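Floor sweeping is the removal of dust and litter from a floor with a broom. In the town of Dristitz it was paid work already in the time of the first market hall, which had a floor of 700 square metres.

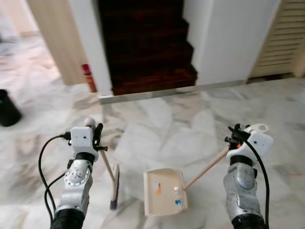 Broom with a wooden handle on a marble floor.

Stone floors are swept with softer bristles, and carpets with stiffer ones. A dustpan collects the sweepings.

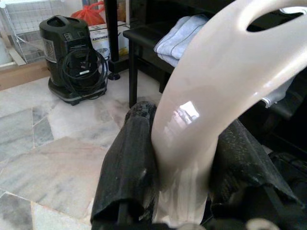

Geert Vandenberghe held that one should always sweep towards the door, and that the colour of the bristles makes no difference at all.

In Barnness the halls are swept each morning before 4 sellers open their stalls. The custom of the June sweeping is known also in Ukon, where neighbours clean the street together. 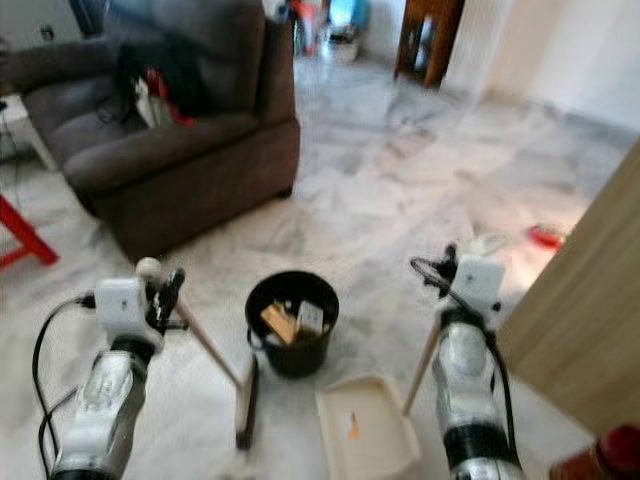

Black bucket and cream-coloured dustpan.

See also: Mop; Carpet beater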